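# Plumel

**Plumel** is a style of lightly sparkling white wine associated with the hill town of Haltberg. The name is also used, loosely and to the annoyance of several growers, for any pale wine with a small amount of fizz made in the surrounding district. Supporters describe it as an old regional tradition. The written record for that claim is thin, and most of what is sold as Plumel today follows a recipe that can be traced no further back than the Pintér cellar in the second half of the last century.

## Name

The origin of the word is unknown. The explanation printed on most back labels is that it comes from a local term for a feather, describing the way the bubbles rise. No dictionary of the local dialect lists such a term. A second theory holds that Plumel was a family name, but parish books for Haltberg do not contain it. The wine historian Zsófia Fekete has argued that the word was made up by a merchant who wanted something that sounded French and could be printed on a small label. Her evidence is a single undated price list, so the question remains open.

## Claimed origins

The usual story says that a cold winter stopped the fermentation in a row of barrels, that the wine was bottled too early, and that it began to fizz in the spring. Nearly the same story is told about other sparkling wines in other countries. In the Haltberg version the year changes from one telling to the next, and so does the name of the cellar.

Fekete's survey of tax rolls, which covered 64 properties, found frequent mention of still white wine and of cider but no mention of a sparkling wine under any name. Growers who defend the older date reply that a farmhouse wine drunk at home would not have been taxed and would not appear. The reply is reasonable as far as it goes. It also means that the claim cannot be tested with the records that survive.

The first firm evidence is a set of cellar notes kept at Pintér. They describe adding a measured dose of sugar and yeast to finished wine before sealing it under a crown cap. The notes treat the method as something being tried out, with several failures, and do not refer to an earlier local practice.

## Production

### Grapes

The main grape is Hidier, a thin-skinned white variety that ripens late and holds its acidity well. It is often called native to the district. Vines sold under the same name are grown elsewhere, and no genetic study has settled where the variety began. Up to a third of the blend may come from other white grapes, although many producers do not say on the label which ones they use.

### Method

Two methods are in common use. In the first, the base wine ferments a second time in the bottle and is sold with the yeast still in it, giving a cloudy wine with a bready smell. In the second, the wine is made sparkling in a closed tank, filtered, and bottled under pressure. The tank method costs less and gives a steadier result. Labels rarely tell buyers which one was used, and the phrase "traditional Plumel" has been applied to both.

A small number of cellars inject carbon dioxide into still wine. The growers' association discourages this but has never banned it outright.

### Aging

Bottle-fermented Plumel is commonly advertised as having rested on its yeast for 30 months. The rules ask for nine. Storage records are not open to outside inspection, and the longer figure should be read as a statement by the seller.

## Tasting and serving

Plumel is usually dry, with green apple and lemon flavors and a slightly bitter finish. Producers advise serving it well chilled in a narrow flute. Critics of the flute point out that its shape hides much of the aroma, and a plain white wine glass is now the normal choice at tastings outside the district.

Claims that the wine has a "mineral" taste from the limestone under the vineyards are common in sales material. Vines do not carry the flavor of rock into the grape in any simple way, and in blind tastings high acidity is often described with the same word. In one such tasting, run by the importer Alper Tokgöz, 37 guests were poured Plumel beside a tank-fermented wine from flat, sandy ground. They did no better than chance at picking out the hillside wine. Tokgöz, who sells both, published the result anyway. The association objected that the guests were not trained.

Home serving attracts advice of its own. A spoon hung in the neck of an open bottle is still recommended in Haltberg, as it is in many places, and has no useful effect on the fizz. A clamp stopper and a cold refrigerator will keep an opened bottle drinkable into the next day.

## Tasting rooms

Until fairly recently Plumel was bought at the cellar door, standing up, from whoever happened to be working. Sit-down tasting rooms arrived with bus tourism. Their look has become fairly uniform: low lighting, plank effects, soft seating, and a price list in two languages. The rustic style is often presented as part of the heritage of the wine, although the older cellars in the district are whitewashed and have benches along one wall.

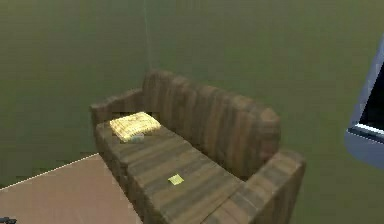
*Sofa with a wood-grain look and a channeled backrest, computer rendering.*

Tasting fees are a regular source of complaint. Some rooms take the fee off the price of a bottle and some do not, and the policy is seldom posted at the entrance. Pours have also become smaller. Whether the rooms bring in new buyers is disputed. Cellars that run them report good sales, but those cellars also tend to be the ones nearest the main road, which makes the comparison a poor one.

## Plumel Day

An annual Plumel Day is held in April, when the district is between its winter and summer visitors. Publicity material calls it a revival of a spring blessing of the bottles. No account of such a blessing has been found from before the event was set up by the growers' association, and its timing suits hotel bookings better than it suits the wine, much of which is not released until early summer.

The day consists of open cellars, a lunch, and a toast made at noon. The association gives attendance as 2000. It has not explained how the figure was reached, and entry is free and unticketed at most of the cellars taking part.

## Legal status and disputes

The name Plumel has no formal protection outside the district. Inside it, the association licenses a neck seal to members who follow its rules on grapes and minimum aging. Use of the seal is voluntary, and several well-regarded cellars have dropped it because of the cost. The presence of the seal shows that the rules were accepted by the producer. Its absence does not show that a wine is worse.

An application for wider protection was prepared and then withdrawn. The association cited the expense. Fekete and others have suggested that the historical section of the application would not have stood up to review, in particular the passage on the origin of the name. A revised version is said to be in preparation, without the feather.

## See also

- Pintér (cellar)
- Hidier (grape)
- Tank method
- Crown cap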